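Girari Workshop Evening Course
Building a Small Arm at Home
Handout 6: The Bench, the Grid and the First Drawer

Welcome back, everyone, and well done for getting through the wiring handout, which I know was a long one (I did promise to shorten it, and then I added two pages). This week we leave the soldering iron alone and spend our time on the space in front of the arm. It sounds like the dull part, I know. I thought so too when I built my first arm on the kitchen table, and I lost most of a November to problems that had nothing to do with my code and everything to do with a table that wobbled and a lamp I kept moving!

If you missed the last session, the arm should by now be bolted down, powered from its own supply, and able to go to its rest position and back without complaint. If it isn't, come a little early and we'll sort it out together before we start.

1. The surface

Pick one table and stay with it. At the shared workshop we use the long bench by the window, but a desk at home is fine so long as it doesn't rock when you lean on it. Cover it with something pale and matte. A glossy top throws the lamp straight back into the camera, and you will spend your evening chasing bright spots.

I like a printed grid, and I'd ask you to try one even if you end up taking it off again. With squares under your work you can put a thing back where it was yesterday, and you can write "two squares out from the wall" in your notebook and have it still mean something next week. It doesn't need to be perfect. My own first grid was drawn with a marker and a bent ruler, and the arm never held it against me. Do smooth it down as well as you can, though, and check the lines with a ruler before you use them for measuring. A wrinkle will shift a line more than you'd think.

2. The lamp and the camera

Set the camera on its own stand, well clear of the arm's base. If it shares a board with the arm, every move of the shoulder shakes the picture. Tighten it, mark the feet of the stand with tape, and leave it be.

For light, go soft and even. A lamp pointed at the wall or the ceiling does very nicely. Shiny plastic is where you'll have trouble, so look at your pictures for streaks and reflections before you blame the software. The Millau script (the little viewer we installed in week two) has a freeze button, and I use it all the time for this.

3. Something to open

Your first job for the arm is a drawer. I've tried jars, boxes, books and a very patient toy truck, and I keep coming back to the drawer. It moves along one line, it has a handle, and you can tell at a glance if it's open or shut.

A small cardboard unit is a good choice. It's cheap, and it gives a bit when you get the numbers wrong, which you will, and which is fine. Being light, it also likes to slide along with the pull, so put some weight inside or stick the bottom down. Push it back against the wall as well, so that a clumsy closing move has something to press against.

Try the drawers by hand first. Pull slowly, with one finger and thumb, and feel for the place where it sticks. If you have to hold the case with your other hand, the arm is going to struggle, having no other hand to offer.

4. Measuring

Open your notebook to a fresh page and put down the following, in millimeters, from the front corner of the arm's base:

Distance to the front of the unit
Height of each handle above the table
Left or right offset of each handle
How far each drawer comes out before it stops

For my practice unit at home, the lower handle sits at 78 and the upper one at 80 plus a bit of a squeeze, as that one is a shallow tray with its handles nearly touching. Yours will be different, so please don't copy mine! Where two handles are close together, think hard about the room your fingers take up when they spread. Coming in from straight ahead and opening the grip only as far as you need will save you a bumped drawer.

5. The practice run

Load the Entwistle profile and set the speed to 20. Please keep it there all evening, however well things go. Stop the arm a finger's width short of the handle, look at it from the side, correct, and only then let it close its grip. Write down every correction, even the tiny ones. When you have a pull that you're happy with, save it under your own name in the Diltport folder.

Keep one hand by the stop switch the whole time, and tie back long sleeves.

6. Before next time

Start every run with both drawers shut and the space in front of them clear. Bring your page of measurements and a saved pull, finished or not. 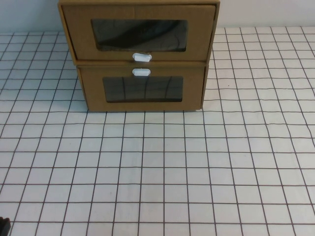 Fig. 1. Two-drawer cardboard unit against the wall, both drawers closed, handles facing the open grid.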